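Vasska recipe cards, read me first

G'day! I'm Orlando Rivadeneyra and this is the little pile of recipes I've been typing up from my gran's notebooks. There are 67 in here so far, mostly biscuits and slices, plus a few soups that I reckon need more salt than she let on (sorry, Gran).

What's in the folder

One text file per recipe, and an index sorted by main ingredient. Measures are metric, and a tablespoon is the Australian one, so 20 mL. If you're cooking from overseas, watch that with the bicarb! I've left her spelling alone except where it stopped me finding things, e.g. "sultarnas".

What's missing

The Rengifo notebook got damp years ago and 11 of its pages are hopeless. I've put [illegible] wherever I couldn't read a word, and I haven't guessed at oven temps. Most of hers just say "moderate" anyway.

Fixes and favourites

If you spot a typo, send me the file name and the line and I'll sort it. The lemon slice has had 3 corrections already, all of them about the icing.
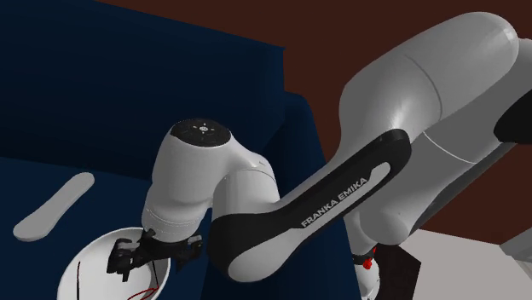

I'm hoping to get the jam chapter typed up in July, mandarins permitting. Use whatever you like, share it with your mum, and please don't sell it.

Last updated 2026-06-17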